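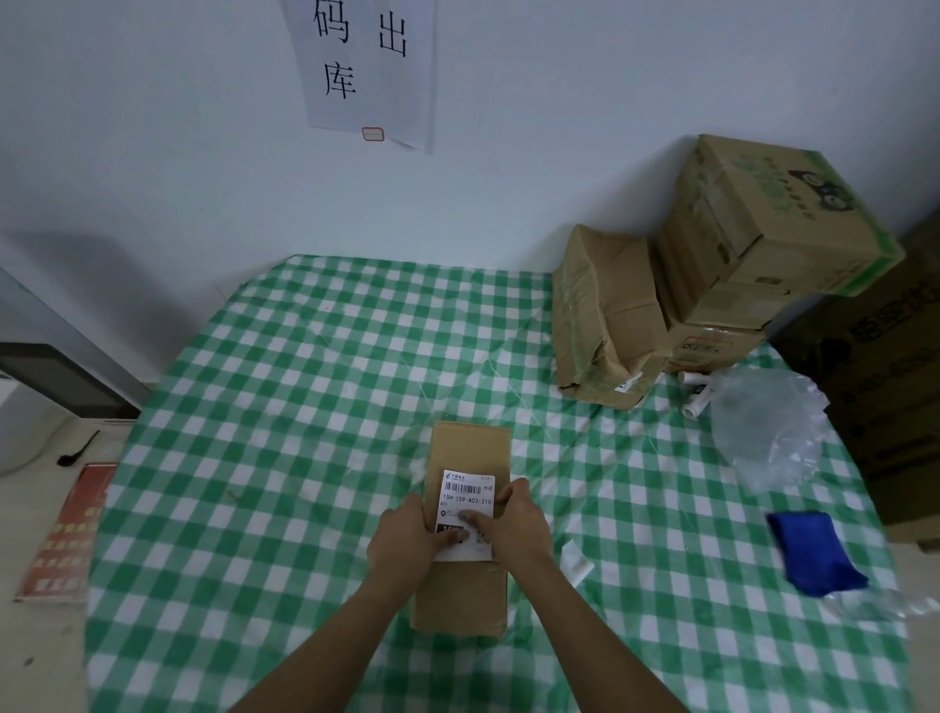 Fig. 3. A label going on the upper half of a small box.

Section 2: Setting up your packing corner

I wrote the first version of this guide for my cousin when she started posting out her knitting patterns and yarn, and it has grown a bit every May when I redo the shop (I'm Brahim Bensaid, I sell old buttons and haberdashery as Benjelloun Buttons). This section covers the table, the shelves and the stock book. Printer settings come in Section 3, so leave the printer in its box for now!

What you need before you start

A table you can stand at without stooping
A shelf or bookcase within arm's reach
Two rolls of tape, one open and one spare
Kitchen or parcel scales
A notebook, or a spreadsheet if you're that way inclined

2.1 The table

1. Put the table where you can get at the front and at least one side. Mine was jammed in an alcove for a year and I was forever knocking my elbow.
2. Check the height. Stand with your arms bent and your hands flat on top. If your shoulders creep up, it's too high.
3. Cover it with something you can wipe or wash. Any old tablecloth will do, but pull it tight and clip it underneath.
4. Keep tape and scissors on the side of your writing hand, scales on the other.

Caution: Don't leave a craft knife open on the table, not even for a second while you answer the door. Cut away from you and keep your other hand behind the blade.

2.2 The shelves

1. Sort your boxes by size and stand them flat, on edge, like records. Smallest nearest the table.
2. Put heavy stock at waist height or lower.
3. Screw tall shelves to the wall before you load them. I use the Ginus brackets, which come with long screws, but any decent bracket is fine.
4. Mark each shelf with a letter and each tub with a number. I went for plain stickers after the fancy chalk ones rubbed off on my sleeves.

Note: If you rent, ask before you drill. My landlord in Turnlow was lovely about it, but I did have to fill the holes when I left.

2.3 The stock book

1. Give every product its own line: what it is, which tub it lives in, how many you have.
2. Do one full count at the start. Mine came to 1,081 cards of buttons and took me a whole weekend, biscuits included.
3. Cross things off when you pack them, before the parcel leaves the table.
4. Recount one shelf a week and work your way round.

Note: When I finally did a proper recount I found 317 cards that weren't in the book at all, most of them in a suitcase from the Brarkberg fair. So look under the bed as well.

2.4 A trial run

1. Make up a pretend order of two items.
2. Fetch them, wrap them, weigh the parcel and write it in the book.
3. Notice where you had to walk or reach, and shift things about.
4. Do it again with something awkward (a long tube, or anything breakable).

If you're still hunting for the scissors on the second go, tie them to the table leg with a bit of ribbon. Mine have been on theirs ever since.

Last changed March 20, 2018. Next: Section 3, Printer and paper.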